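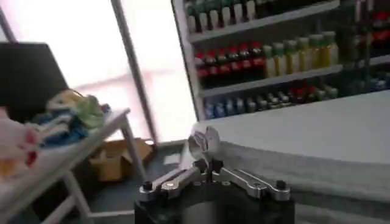 I finally got myself over to the open day at the Plotari workshop in Tivthorpe, and I stayed way longer than I meant to! It's a shared space (you pay by the month and get a shelf and a key), and the big project right now is a store-clerk robot that a bunch of the members have been building since April.

They've set up a pretend shop for it to practice in, with a white counter, bottles lined up on shelves behind it, red caps, green caps, blue caps, all in rows. Over by the big window there's a table with a plush toy on it, and I'll admit I wanted to squeeze the thing.

The gripper was my favorite part. I've been fighting with a gripper of my own at home for months, a plastic one that bends if you look at it wrong, so I went straight for the metal – silver bars spreading out to both sides, a black bolt head at each end, and a curved fingertip like a hook. So simple! I asked what the whole build had cost so far and was told $1,161, which is more than I'd like but less than I'd feared. The wrist motor came secondhand from Ghaffari and is already the third one.

I got a turn at driving, too. You steer with a game controller, and the sticks are touchy – I overshot the shelf every single time. A kid of maybe ten went after me and was much better at it, of course.

Parking is behind the building, and the door is the gray one on the side, not the glass one (I knocked on the glass one for a while). Coffee was free, the cookies were gone by the time I got there. If you're coming from Clollham, take the 29 bus, it's around 21 minutes and stops right across the street.

I came home with a page of scribbles and a bag of bolts from the swap bin, and my plastic gripper is now in pieces on the kitchen table. I'm redoing the fingers first. The wiring can wait until I've bought longer cable.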